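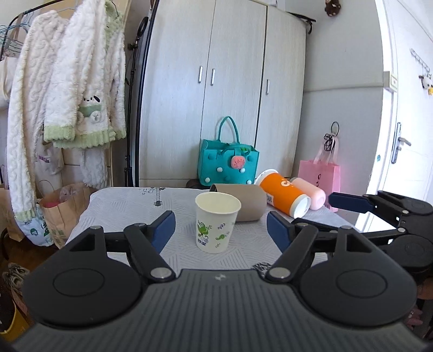
Getting finger pads to close evenly on a hand-held gripper

You have built the gripper. The housings are on, the arms swing, the pads are screwed to the tips, and when you squeeze, one pad arrives before the other and shoves the target across the table. Welcome. My first one did this for most of July, and I blamed the springs, the grease and the flat's floor before I picked up a screwdriver.

This page covers alignment only. Printing and wiring are on their own pages. It assumes the two-arm Hunik layout, with a pivot at the inner end of each arm, but anything similar will respond to the same bullying.

What you need

A hex key that fits your pivot screws. A steel ruler. Masking tape and a pencil. Fine sandpaper, 400 grit. Paper cups, more than you think, all from the same packet. A table that doesn't wobble, covered with a cloth if you have one, as a bare shiny top lets the cup skate away and hides what the pads are doing.

Step 1. Find out which side is wrong

Stick a strip of tape across the front edge of the body and mark the centre line on it. Close the gripper slowly on nothing at all. If the pads meet on the line, your problem is grip and you can skip to step 4. If they meet to the left of it, the right arm is running ahead, and the other way about. Do this ten times. If you get several different answers, you have play in a pivot, so go to step 2. If you get the same wrong answer every time, be glad of it and go to step 3.

Step 2. Take the play out of the pivots

Hold one arm near the tip and try to rock it up and down. A little movement is normal. If it clicks, tighten the pivot screw an eighth of a turn and try again. Stop as soon as the clicking stops. Past that point the arm binds, and you will be tempted to loosen it, and then you are back where you started with a slightly rounder screw head.

Vija Dambrauskienė, who built hers a month before mine and has been insufferable about it, puts a thin nylon washer under each cap. I resisted this for as long as I could. It works.

Step 3. Match the two arms

Open the gripper fully and measure from the centre line to each pad tip. The two distances should agree to within a millimetre. If they don't, slacken the linkage on the longer side, move it one tooth, tighten and measure again. One tooth will usually be too much and none too little – in that case, leave it one short and sand the stop on the other side until they agree. Sand gently. Plastic is easy to remove and the other direction takes four hours on the printer.

Check the pads while you are there. With the arms open they ought to slant inwards by the same angle, like a pair of mirrored doors. A pad that has twisted on its screw will touch the cup with one corner and tip it over.

Step 4. The cup test

Stand an empty paper cup between the open pads, on the centre line and touching neither. Close slowly. Both pads should reach the wall of the cup together, and the cup should stay put until it is held. Lift it a hand's width, set it down and open. Look at the rim. If it has gone oval and stayed that way, you are squeezing too hard or your return spring is too weak to warn you.

Once the cup behaves, try things lying on their sides. A drinks bottle or a tall takeaway cup will do. They roll, so any unevenness you talked yourself out of noticing in step 3 will now be demonstrated to you.

Step 5. Wear it in

Open and close it 500 times. I did mine in front of the television over two evenings. Then repeat steps 1 and 3, as the linkage settles and the numbers will have moved. Mine shifted by some 2 mm on one side and not at all on the other, naturally.

If you are building a pair

Align each one by itself before using them together. Mark the bodies so you know which is which, and keep the notes separate. Birutė Paju swapped pads between hers halfway through and had to start both again from the tape.

Spare washers and pivot caps are in the Skidberg parts list, under small hardware. The stop template prints at full size on A4, provided you untick "fit to page".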